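4. Collecting Demonstrations by Remote Control

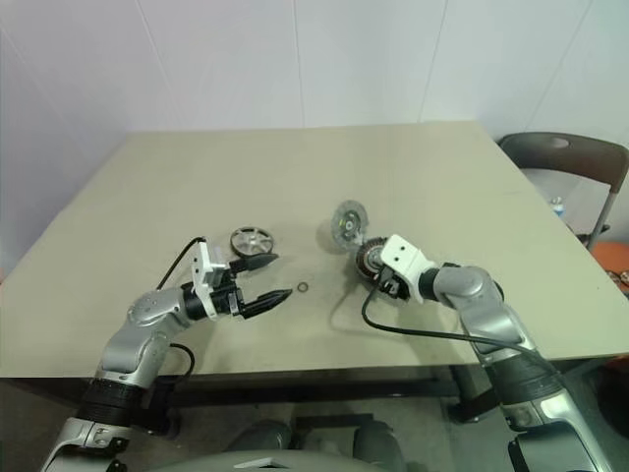
Figure 3. The wheel task from the head camera. The right gripper holds the wheel assembly; the O-ring and the rim lie on the table near the left gripper.

4.1 Setup

All demonstrations were recorded on the two-armed platform described in Section 3, with the robot placed at the long side of a plain table. Each arm ends in a gripper; the left one is a parallel gripper with pointed fingers (Figure 3). We chose pointed fingers after early tests with flat pads, which could not get under thin parts lying on the tabletop. The operator sits with his or her back to the robot and works from the head camera view alone. This was a deliberate choice. In a first round of recordings the operators stood beside the table and looked directly at the parts, and they often used information that the policy would never receive, such as the height of a fingertip seen from the side. Demonstrations from that round were dropped and are not part of the results.

The operator moves a pair of small leader arms, and the robot joints follow. Grip opening is set by a trigger on each leader arm. We recorded joint positions, grip commands and camera images at 10 Hz. No force signal was sent back to the operator. The recording software is an in-house tool called Hotbridge, which also stores the operator's name and a short free-text note with each episode.

4.2 Task

The task uses parts from the Plultus set, a group of toy vehicle parts we put together for two-handed work. In the wheel task the robot has to deal with a tire, a hub, a spoked rim and a small rubber O-ring. A full episode has four stages: pick up the wheel assembly with the right gripper, pick up the ring with the left, bring the ring to the hub and seat it, and set the finished wheel down next to the rim. The rim is not handled in this version of the task. It stays on the table as an obstacle, and its position is changed between episodes.

The ring is the hard part. It lies flat, it is dark, and it takes up very few pixels in the head camera image. An operator who closes the fingers too high gets nothing, and one who closes them too low presses the tips into the table and stalls the arm. Operators solved this in different ways. Some placed one finger inside the ring and closed the other from outside. Others pinched it across its full width so that it folded slightly. Both are valid, but they lead to different ring poses in the gripper and so to different motions in the seating stage.

4.3 Operators and instructions

Three operators took part: Hervé Royer, Solange Perrin and Benoît Lefèvre. Royer had used leader arms before; the other two had not. Each had a practice period with no recording, which ended when the operator completed 10 episodes in a row without dropping a part. The written instructions were short. Operators were told to keep the ring in view of the head camera, to pause before closing the gripper, and to let a failed grasp stay in the recording if they could recover from it. They were not told which ring grasp to use.

We recorded 595 episodes in total. Episodes in which a part fell off the table were stopped and discarded. Episodes with a recovered failure were kept and marked. Solange Perrin suggested marking the start of each recovery with a foot pedal, and this was used from the second session onward. For the first session the marks were added later by hand.

4.4 Effect of grasp style

Mixing both ring grasps in one training set hurt the policy. When trained on all episodes, it often moved to a point between the two grasps and closed on the near edge of the ring, which then slid away. Training on the inside-finger episodes alone removed most of these errors, even though the set was smaller. Adding a label for grasp style as an input gave a similar gain and let us keep all the data. We use the labeled version in Section 5.

The pause before closing also mattered. Episodes in which the operator forgot to pause were short and looked smooth on playback, but the policy trained on them tended to close the gripper while the arm was still moving. Lefèvre's later episodes show this most often, as he became faster with practice. We did not filter by operator, and the numbers in Table 2 include these episodes.

4.5 Limits of the procedure

The head camera sees the ring from above and at an angle, and the left gripper can hide it during the last part of the approach. Operators learned to come in from the side, which keeps the ring visible but makes the motion longer. A wrist camera would help here. The cables on both arms also limit how far the wrists can turn, and operators sometimes had to release a part and grasp it again to get around this. These regrasps are present in the data and the policy copies them, including in cases where the cable was not a problem.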